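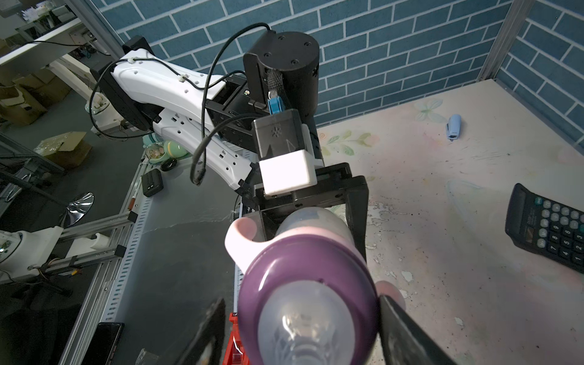
Drundedum

Prices of secondhand baby and kids' stuff in Honovmont, typed up by me over way too many evenings.

What's in it

I started writing down prices when we were buying everything used, and then I just kept going (our kid is long past needing any of it). The file has 3031 rows. Each row is one item with one asking price: bottles, strollers, high chairs, puzzles, snowsuits, those little bouncy seats everybody owns for four months and then can't get rid of. For 1810 of the rows I also know what the thing sold for, and that's the part I'd look at first, it's a lot more fun than the asking prices!

Where the prices come from

1515 rows are from the McIver thrift shop, which lets me sit in the back and copy their tag book. The rest come from yard sales, the spring swap at the Clukent school, and cards pinned up at the library. I left out anything from online listings. Half of those never get taken down and you can't tell what's still for sale.

Files

prices.csv is the main one
places.csv has a short code for each place I bought or copied from
oddities.txt is my running notes, pretty messy, read it if a number looks wrong

Columns

item: my own words, lower case
kind: feeding, sleep, clothes, toys, wheels, other
ask: dollars, with cents if the tag had them
sold: same, blank if I don't know
month: month only, no day
place: code, see places.csv
bundle: y if it was sold with other things

About that bundle column. Lots of feeding stuff goes in bags, six bottles and a brush for two dollars, that kind of thing. I put the whole bag on one row and did not split the price up. If you want a price per bottle you'll have to read the item text, sorry.

How I checked it

I went back over 200 rows against the paper and fixed what I found, mostly swapped digits and a stroller that had turned into a ninety-cent stroller. Monthly totals got added up by hand and compared with the spreadsheet. July still doesn't match and I haven't figured out why. 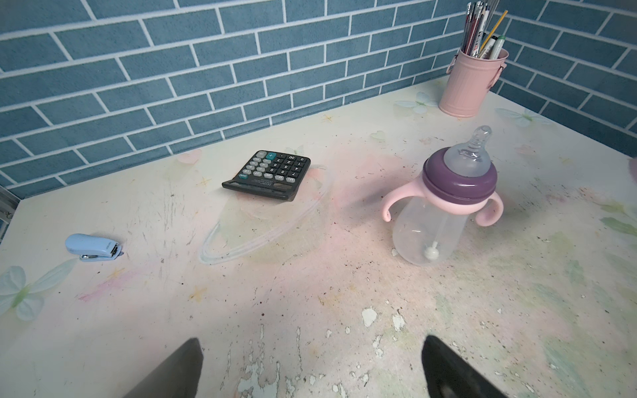
One person who downloaded an early copy wrote to me that the swap prices shouldn't be averaged in with the shop ones at all, as people at a swap are pricing things to get them out of the house. Fair point! I've kept them in, but you can drop them with the place code SW.

Known problems

Clothes sizes are all over the place. Toys are thin before the second year. "Like new" means whatever the seller wanted it to mean.

Using it

Take it, do what you like with it, a mention of Drundedum would be nice. If you spot a bad row, send me the row number and what it should say. I do fixes in the evening, usually after 9.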